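LÉEME – fichas de personajes de Bilano

Aquí voy juntando lo que sé de los personajes de Bilano, la saga espacial que me tiene enganchado desde crío. De momento hay 81 fichas, una por archivo de texto, con nombre, bando, planeta y primera aparición. Gomolis y Tarow tienen 2 cada uno (la versión del cómic y la de la serie – ¡no se parecen en nada!). 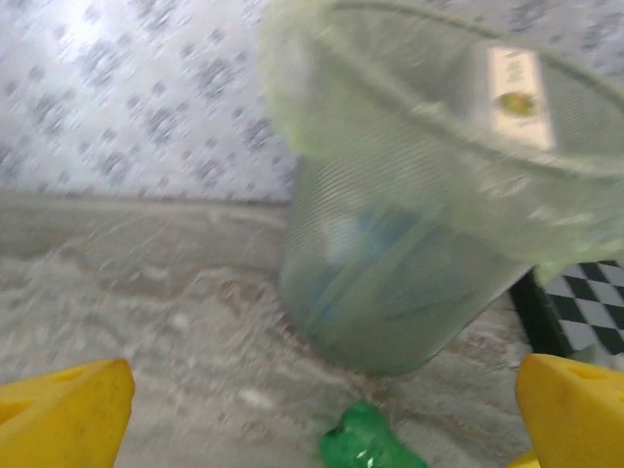
Papelera de malla verde claro.

Los nombres van en UTF-8, así que ojo con Hodžić, que en algunos editores sale hecho un desastre. Ninguna ficha pasa de 800 caracteres, y si la tuya se alarga, recorta la parte de batallas, que siempre me emociono yo también.

Falta casi toda la tripulación del segundo arco. La iré subiendo en noviembre, si me da la vida. Podéis copiar y corregir lo que queráis, pero dejad la línea de fuente al final de cada ficha.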